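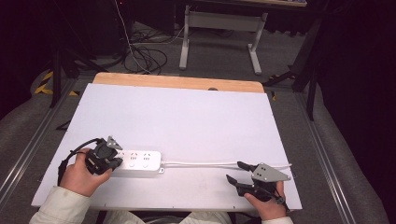
Cords, plugs and the drawer of doom: workshop and kitchen tips

Last updated 22 June 2023

Quick ones this time. Cleared out the garage bench and the kitchen junk drawer in the same weekend and wrote things down as I went. Some of these came in from readers, names where I have them. Skip what you know already.

COILING

Don't wrap a cord round your elbow. Puts a twist in every turn and the thing never lies flat again. Over-under is the way. One loop normal, next loop with the hand turned under, and so on to the end. Feels wrong for a day. Then you can't stop.

Already ruined one? Lay it out on the lawn on a warm afternoon, full length, and leave it till dinner. Most of the kink goes out. Coil it over-under while it's still soft.

Tie with a strip of old bike inner tube, or a bit of shoelace with a loop in the end. Not tape. Tape goes gooey by August and you'll be picking lint off your hands all evening. If you've got the goo already: drop of cooking oil on a rag, rub, wait, then dish soap on a barely damp rag. Unplugged, obviously.

LABELS

Bread bag clips. Write on them with a laundry marker, snap on the cord an inch from the plug. Router, lamp, printer, done. Mio Hattori wrote in to say she does both ends of the cord, same word. Smart. I'd only ever done the plug end and then lost the other one behind the dresser.

Chargers: write what it belongs to right on the brick. Silver marker on black ones. The day you unbox it, not later, later never comes.

POWER STRIPS

Dust is the thing. Once every couple of months pull the plug from the wall, turn the strip face down, tap it on the bench, then a dry paintbrush into the slots. One-inch brush, the cheap kind, kept for this and nothing else. No spray cleaner. No wet cloth near the slots.

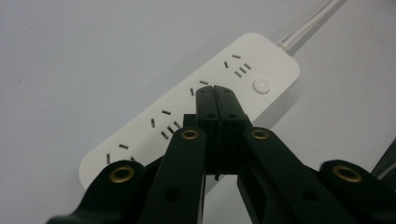
White power strip and its cord. Wipe the top dry, leave the slots to the brush.

Feel along the cord while you're at it. Any nick, flat spot or stiff bit, bin the whole strip. Same if a plug wobbles in the outlet, or you find brown marks, or there's a smell. I don't tape them up anymore and neither should you.

Never plug one strip into another. And nothing that makes heat: no toaster, no kettle, no space heater. Those go straight to the wall. Every December I get somebody writing in about a heater on a strip under the tree and every December I say the same thing.

Not under a rug either. If it has to cross a doorway, you need an outlet on the other side, so call an electrician and be done.

Write the date you bought it on the underside. Surge protectors wear out and they don't all tell you when. Mine goes in the recycling after a few years or after one bad storm, whichever's first. Check the maker's leaflet for yours.

THE BENCH

Yavuz Çetinkaya's tip, and I use it daily. Get an offcut of white board, melamine or painted hardboard, whatever's in the scrap bin, and lay it over the bench when you're doing anything with small screws. You can see them. On bare wood they vanish. Wipe it down after, stand it behind the door. Mine cost nothing.

If it slides, two squares of rubber shelf liner underneath.

Screws from a take-apart job go in a muffin tin, left to right in the order they came out. Put them back right to left. Egg carton works too but tips over if you look at it funny.

Magnet in a sandwich bag for picking up filings. Turn the bag inside out over the trash, filings stay in, magnet stays clean.

Sawdust on a fresh oil spill. Leave overnight, sweep. Put the sweepings in a metal can with a lid, outdoors, till trash day. Oily rags hang flat outside to dry, one layer, never balled up.
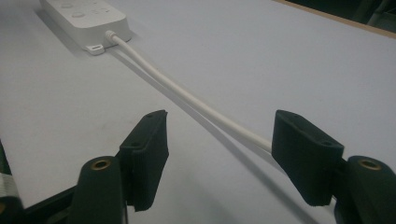
Stuck drawers next. Rub the runners with a candle stub. Plain white candle, the scented ones leave the whole kitchen smelling like vanilla. Pull the drawer, rub top and bottom of the runner, slide it a dozen times. If it still sticks it's swollen, wait for dry weather before you go at it with sandpaper or you'll have a rattly drawer all winter.

Loose knob: dab of clear nail polish on the thread, screw in, leave it alone an hour.

Stripped screw hole in wood: toothpicks and white glue, pack it tight, snap off flush. Let it dry over night. Then the screw goes in like new.

KITCHEN

Burnt pan. Inch of water, spoon of baking soda, simmer, let it cool, scrape with a wooden spoon. Not for bare aluminum, turns it gray.

Check your meat thermometer. Boiling water should read 212 at sea level, lower if you live up high. Ice water should read 32. If it's off at both ends by the same amount, most of the dial ones have a nut under the head you can turn. Arnout Martens found his was 7 degrees out and had been serving dry chicken for years.

Drying jars and lids after washing: oven at 200, turn it OFF, then put the metal lids in on a rack. Jars dry on a towel. No plastic lids, please, I've done it.

Cutting board slips? Damp paper towel underneath. Board smells of onion, half a lemon and coarse salt, scrub, rinse, stand it on edge so both sides dry.

Sponge holder drips on the counter: put a folded dish cloth under and swap it when you swap the towels.

Dull scissors: cut through a sheet of fine sandpaper six or seven times, rough side toward the blade that needs it. Not a real sharpening but it'll get you thru the wrapping paper.

FROM THE MAILBAG

Hala Saber asks how to keep cords from falling down behind the desk when you unplug the laptop. Binder clip on the desk edge, cord through the wire handles. Big clip for a fat plug. Pad the jaw with felt if you care about the finish.

Czesław Piątek wants to know what to do with a box of old chargers that fit nothing he owns. Keep one of each plug shape. The rest to the electronics drop-off, most towns have a day for it. Don't put them in the regular recycling, they tangle up the sorting belts.

And two people asked about squeaky hinges. Pull the pin, wipe it, rub with bar soap, tap it back in. One hinge at a time so the door stays up.

More next month. Gutters, probaly, and what to do about moths in the flour.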